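Final Project Report: Do Family Holiday Trips Still Matter When the Trip Gets Easy?
Elif Naz Ersoy
Turned in 5/30/22

I should say up front that I picked this topic for selfish reasons. Every winter when I was small my parents drove us from Rerkby to the city of Karnent to see the Lantern Show at the Keskin Theater, and when our instructor told us to choose a local tradition and write about it with some opinion in it, I didn't even look at the list of suggestions. I already knew!

The Lantern Show is a stage show with singing, a brass band, and a long parade of paper lanterns down the aisles at the end. It used to run for one week. Now it runs for most of the season, and you can get there in under an hour on the new road. When my mother first went, you took the old highway through Cloltport, stopped for soup, sat behind a truck the whole way up the hill, and got home after midnight with everybody asleep in the back except the driver (you hoped).

My question was simple. Did people care about the show more when it was hard to get to? My guess going in was yes, and I was pretty sure of myself.

What I did

I put a short survey online and left paper copies at the library and at the two bakeries in Rerkby. I asked how old people were the first time they went, who took them, how they got there, and what they remember best. I also left a big box at the bottom that just said "Tell me about it," which turned out to be the best decision I made all semester and also the reason I was up until three so many nights. I got 194 surveys back that I could use. Some others had coffee on them or answered only the first question, so those went in a folder.

Then I went through old newspapers on microfilm. The machine at the library hates me. I did find the very first newspaper write-up of the show, which said that 821 people came on opening night and that the theater only had 800 seats. I love this. I spent way too long wondering where the extra people went, and one of my survey answers claims the kids sat on the edge of the stage with their feet hanging down. I can't prove it but I want it to be true.

The last part was interviews. I did four of them, all at kitchen tables, all with snacks. I recorded the sound on my phone and typed it up myself, which is slow when two sisters are arguing about whether the car was green.

What people remember

I really thought the show would win. I pictured page after page about lanterns and trumpets. Instead the surveys were full of the ride: the songs in the car, the soup in Cloltport, the little brother who threw up at the same curve each year. One person wrote a full page about a thermos. Another remembered her father wearing a tie under his snow coat and could not tell me one thing about what happened on stage.

The younger people, the ones who only know the new road, wrote shorter answers, and they mostly wrote about the lanterns. I took that as proof that I was right. Easy trip, small memory. I read that part of my draft out loud in class, feeling very good about it.
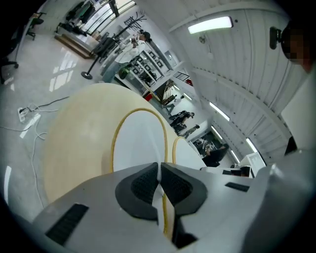

Maya disagreed completely. She said the younger people wrote less because they are younger, and that nobody who is nineteen writes a page about a thermos. Give them thirty years, she said, and they'll be going on about the playlist and the gas station nachos like it was the golden age. She also pointed out that for her family the old highway wasn't charming. Her grandmother got carsick and so they just didn't go, and the first time three generations of them sat in the Keskin together was the winter after the new road opened.

I was annoyed for a day or so and then I had to admit it was a good point. My survey only reached people who went. If a family stayed home because the drive was too long or too scary or the car wasn't up to it, they had nothing to put on my form, so they never showed up in my results at all. I had been counting the old days by asking only the people the old days worked for.

So I went back and did one more round of questions, much smaller, in the same two bakeries. This time I asked people if there had been years they wanted to go and couldn't. Lots of them had a story. Snow on the hill, a father working the late shift, tickets that were gone by the time anyone in Rerkby heard about them. A man buying rolls told me he had listened to the show on the radio as a boy with the lights off, and that he finally went at the age of sixty. He said the seats were smaller than he expected.
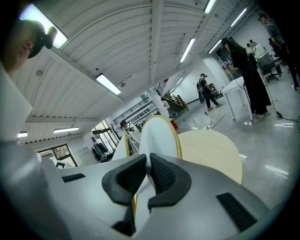

After that second round I rewrote most of my opinion section, and what's left is a lot less sure of itself. I still think a long trip does something to a family. You're stuck in there together with no way out, and that is where the jokes come from that you repeat for the rest of your life. I don't think I made that up – it's all over the surveys. But I no longer think the hard trip was better, and I got a little embarrassed reading my first draft, where I wrote that the new road had "ruined" something. It ruined a soup stop. The soup place in Cloltport did close, and I am sad about it, and I'm allowed to be.

Things I would do differently

I'd ask about the people who stayed home right from the start. I would also not print the surveys double-sided, since a bunch of people never turned them over and I lost the whole back page for those. And I'd start the microfilm part in the fall instead of waiting for the busy end of the semester when everyone wants the machine.

I would have liked to talk to someone from the Keskin about why they made the run longer. I wrote to them twice and got a nice note back the second time saying to try again after May, which was no help for my deadline, but I might do it anyway.

My parents have read this report. My mother says the truck we always got stuck behind was a milk truck and that I should put that in. My father says it was gravel.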